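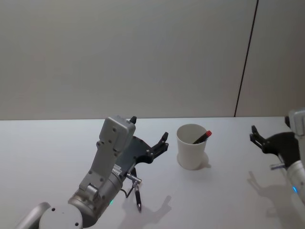

Pen skips after some pages, is it the paper or the ink?

Satish Amin
Posted in Writing and Stationery

I write long notes by hand for my evening course, and I have a problem that makes me a little crazy. My rollerball, a Forer with black refill, writes very well for the first two pages. Then it begins to skip, mostly on the downstrokes and always near the bottom of the sheet. If I scribble on another paper, the line comes back in a moment.

What I have tried until now: a new refill (same result), a different notebook from Plendum, and washing my hands before I write. The Plendum paper is smoother and I think it is a bit worse there. I keep the pen in a cup on my desk, with the tip up.
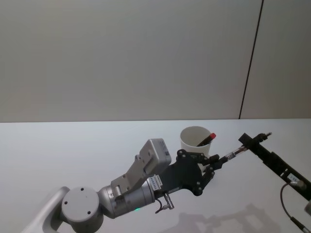

I also press quite hard, my teacher in school always complained of it. I bought a box of 50 refills because the price was good, so I would prefer not to change the pen. Is there something in how I write or how I store it that I should change? It began in November, if the season matters.

Sivaprasad Iyengar
Your hand is the cause, I am almost sure. The skin leaves a thin layer of oil on the paper while you write, and it is most at the bottom, where the hand rests longest. Washing helps only for some minutes. Put a folded sheet of plain paper under your palm and move it down as you go. If the skipping stops, you have the answer and it costs nothing.

About storing: with the tip up, the ink can move away from the ball. Lay the pen flat overnight, or put it tip down with the cap on. Pressing hard does not help a rollerball – it needs only the weight of the hand.

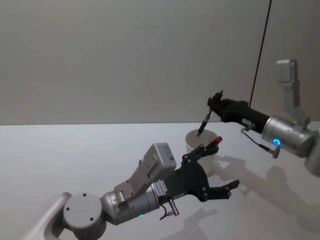

Namboodiri
same thing happened to me, i changed to pencil

Vutedside
I agree with the sheet under the palm, but I would also look at the refills. If all come from one box, a second refill from the same box is not a real test. Buy one single refill in another shop and write 4 full pages with it. Very smooth paper can be coated, and then the ball slides and does not roll. In this case a cheap copy paper will write better than the nice notebook.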